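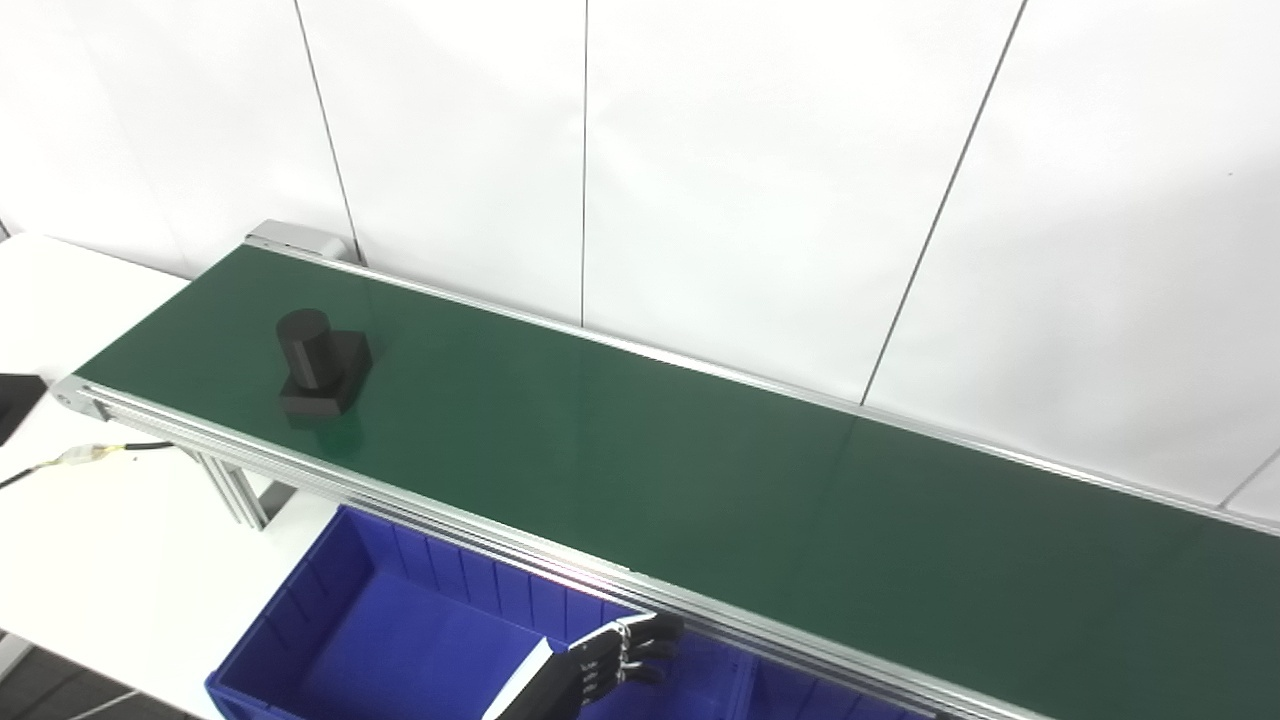

Cleaning a conveyor belt takes two rags, a bucket of warm water with a little dish soap, and more patience than the job deserves. Switch off and unplug first. Then clear the belt, including the one thing everybody wipes around, like the black block with the cylinder on top of it, up near the left end. Wipe lengthwise in short strokes, then go along the grooves in the near rail with an old toothbrush – crumbs retire there. Pull out the blue bins underneath before you start, or you'll be cleaning those too. Dry with the second rag.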